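Open Day at Releo, the Clothing Reuse Warehouse in Pranda

Posted 24/08/2020

I run a small thrift store with my sister, and most of what we sell comes in through the back door in trash bags. Some weeks we get too much and some weeks we get nothing but single socks and prom dresses. I had been wanting to see how a bigger operation deals with the same problem, so when Releo put out a notice that it was opening its warehouse to visitors, I signed up for the morning slot.

Releo is on the east side of Pranda, in the old Griffiths building. Griffiths made work gloves there for a long time and the name is still painted on the brick above the loading doors. The drive took me a little under two hours. Parking was on the gravel lot behind the building, and the entrance was on the opposite side from the one shown on the map they sent out. Follow the fence to the left and you will find it.

Groups were kept small and everyone wore a mask. There were eight of us in mine. Two were from a church clothing closet, one was a teacher, and the rest I didn't get to talk to. Our guide was Ieuan Owen, the floor manager. He talks fast, and the fans are loud, so stand near the front if you go.

Receiving

The tour follows the same path as the clothes. Bags come in at the loading doors and are weighed before anyone opens them. Releo takes in up to 2,000 pounds on a working day. The weight goes on a card, the card is clipped to a rolling cage, and the cage waits its turn. The oldest cage is always opened first, which sounds obvious, but in our store the bag nearest the door gets opened first and the ones at the back can sit there for a month.

Anything damp is pulled out right away. One wet towel will ruin the whole bag by the end of the week, and a ruined bag can spoil the cage. They had a sheet posted by the scale with a short list of what to send straight out: wet items, pillows, used underwear, anything with pet hair worked into it. I took a copy.

First sort

There are six sorting tables in a row. Each sorter stands with the cage on one side and five bins on the other. The bins are for wearable, repair, household cloth, shoes and bags, and rag. Owen said a new sorter spends the first two weeks only on the rag decision, because that is the one that costs money when it goes wrong. If too much goes to rag, good stock is lost. If too little does, the people farther down the line waste their time.

I asked how long a sorter gets to decide. He said a few seconds, and that the hands do most of it. They feel the collar, the cuffs, the underarms and the seat, in that order. Then they hold it up to the light once. We tried it ourselves with a practice bin and I put two shirts in wearable that had thin elbows. The teacher did better than I did.

Second sort and grading

Wearable items go up a ramp to the grading room. It is quieter in there and the light is better. Every piece is given one of four grades. The top grade goes to Releo's own store at the front of the building. The second goes to partner stores. The third goes out by the bale to wholesale buyers, and the fourth is given to shelters and schools, with the note that fourth does not mean worn out. It mostly means plain: sweatpants, undershirts, basic coats. Those are what the shelters ask for.

The grading room had 340 pieces hanging on its rails, a number they post on a whiteboard at the start of each shift. They try not to go over 400, and on the day of our visit they had come within two of that the afternoon before, at 398. After that point the graders start to hurry and the grades drift.

Hats and small goods

Hats, gloves, scarves and belts have their own corner. We have never sold hats well and I had always blamed the customers. Owen's view is that most stores throw them in a basket, they get crushed, and then they look like something from a basket. A soft black cap, for example, looks like nothing when it is lying flat in a pile. Put on a wire stand that turns, with space around it, it gets picked up and tried on. They use white wire stands because they are light and you can see the goods through them.

He also said to leave a few arms bare on each stand. A full one is hard to take things from and people are afraid of knocking it over. Caps are cleaned around the inside band first, and any cap with a stain that won't come out of the band goes to rag no matter how good the outside looks. 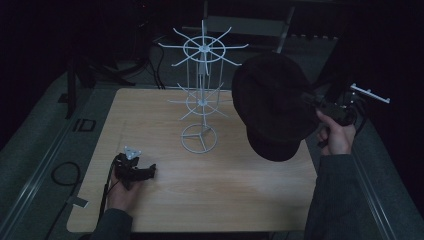 The repair room

This was the part I had come for. The repair room is on the upper floor where the glove cutting used to be done, and it still has the tall windows. There are five sewing machines, two sergers, and a long bench for hand work. Four people work there on most days.

The rule is that a repair has to take less than 15 minutes or it is not done. Buttons, hems, open seams, loose linings and small holes in knits all pass. Zippers used to be refused, but since February they have been buying sliders in bulk from a supplier called Zavier and most zippers can now be fixed by changing the slider alone. I didn't know you could do that without taking out the whole zipper. The woman at the bench showed us on a jacket. She cut off the bottom stop, ran the old slider off, ran the new one on, and closed the end with a few stitches.

They keep the buttons in a cabinet of flat drawers, sorted by color and then by size. I counted 78 drawers while the others were asking questions, and I envied every one of them. Ours are in a cookie tin.

Knits and fleece

Knits get the most attention because they have the most to lose. A woven shirt is either sound or it isn't, but a sweater can look fine on the outside and be full of moth damage along the inside of the neck. They turn every knit inside out before it is graded. Then they check the seams, shave off the pills with a small electric shaver, and brush fleece in one direction only.

Dark knits and fleece are the hardest. Black shows lint and dust more than any other color, and it fades unevenly, so the shoulders may be a different black from the sleeves. Releo checks black items by the window and not under the lamps. If the color is uneven, they are overdyed in batches once a month. The dye costs very little per piece. What costs money is the rinsing, and they only do it when they have a full tub.

Their other advice on black fleece was to keep it away from towels at every stage, including storage. They fold it with the inside facing out and put a sheet of plain paper between each one.

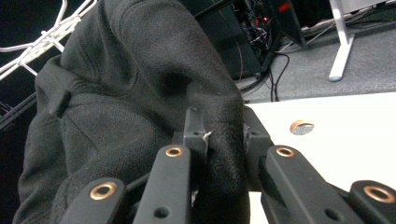
What happens to the clothes that can't be worn or repaired?

The rag bin is split again by fiber. Cotton is cut into wiping cloths and sold to garages and print shops, wool goes to a company that pulls it apart for felt, and most of the mixed fabric is baled for use as padding. A small part, mainly coated fabric and anything moldy, ends up in the trash, and they pay to have it hauled away.

The store at the front

After the tour we were let into the store before it opened to the public. It is one long room with a concrete floor. Everything is arranged by size first and then by type, so a person who wears a medium only has to look in one part of the store. I was not sure about that at first. In practice I found three things I wanted in a short time, so maybe there is something in it.

Prices are by type and do not change with the brand. A shirt is a shirt. Coats are the one exception, and those are priced one at a time. The tags are plain card with the size, the type and a colored dot for the week it came out. After four weeks on the floor an item is cut to half price, and after six it goes back to be baled.

I bought a denim shirt, a canvas bag and a jar of mixed shank buttons.

A few practical notes

The tour takes a little over two hours and there is nowhere to sit until the end. Wear closed shoes. The upper floor is reached by stairs, though there is a freight elevator and they will run it for you if you ask at the door. There is no food on site, but the diner across the road does a decent grilled cheese. Photos are fine on the ground floor if you ask the sorters first.

Donations are not taken on open days. One of the church people had brought two bags and had to put them back in her car.

What we are changing at our store

We have started putting the date on each bag as it comes in, and opening the oldest first. My sister has ordered a packet of zipper sliders in the three most common sizes. I have asked for a used cabinet for the buttons and have not found one yet, so if you are near us and have one with shallow drawers, please call the store.

The hats have come out of the basket. We sold two the first morning.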